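Halina Wróbel has bought equipment for Arboleda for long enough to distrust the first page of any quote. Her company packs and ships small household goods, and last year it started setting money aside for two robot arms that will move items from bins to boxes. The arms were the easy part of the budget, she said when we talked on Nov 5, 2022. What took up her spring was everything that has to be in place before an arm can do a job.

"The price of the arm is printed right there," Wróbel said. "The price of teaching it the job is on page 5, if it's there at all."

Arboleda had offers from two suppliers, Clidus and Miresov. Clidus wanted to do the training work at its own site and bill for it as a service. Miresov proposed that Arboleda's people record the tasks themselves with hand-held grippers, and keep the recordings. Wróbel went with the second offer, mostly over the question of who would own the data if the company changed suppliers later.

The hand-held units came to $2,382 a pair. She ordered two pairs in March, one to use and one to keep on the shelf.

"My boss asked why we needed the spare," she said. "I told him to work out what a day costs us if somebody drops one. He signed it the next morning."
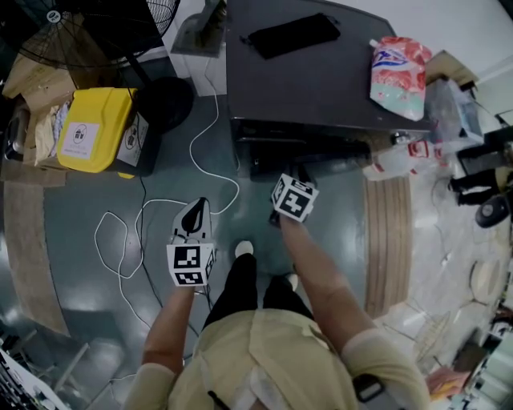 The hours cost more than the hardware did. Ulises Flores, who runs the recording work, asked for 80 hours of paid time before the arms were even delivered, and Wróbel first wrote it down as overtime. She now thinks it should have had its own line from the start.

"You're holding a gripper in each hand, and you're on your feet," Flores said. "You can't put a person on that for a full shift and expect good work at the end of it. I asked for short turns and a second person to switch with. That means two wages, and that wasn't in the plan."

He also asked for more storage for the files, replacement marker cubes, and a room that wouldn't be taken back for something else halfway through. Wróbel approved the storage and the cubes right away. The room took longer. Space is charged to departments at Arboleda, and no department wanted to carry it. In the end she put it under the project.

Asked what she would change, Wróbel went back to the contract. The support term starts on the delivery date, and she would have it start on the date the first arm goes to work. She is trying to get that wording into the next order, which covers grippers for the Brerberg warehouse.

Flores had a shorter request. He wants to be in the room when the quote is read.

"They call me after it's signed," he said. "Then I'm the one asking for more money."

Wróbel said he will be at the next meeting with Miresov. The Brerberg budget is due in March, and the line for recording hours is already in it.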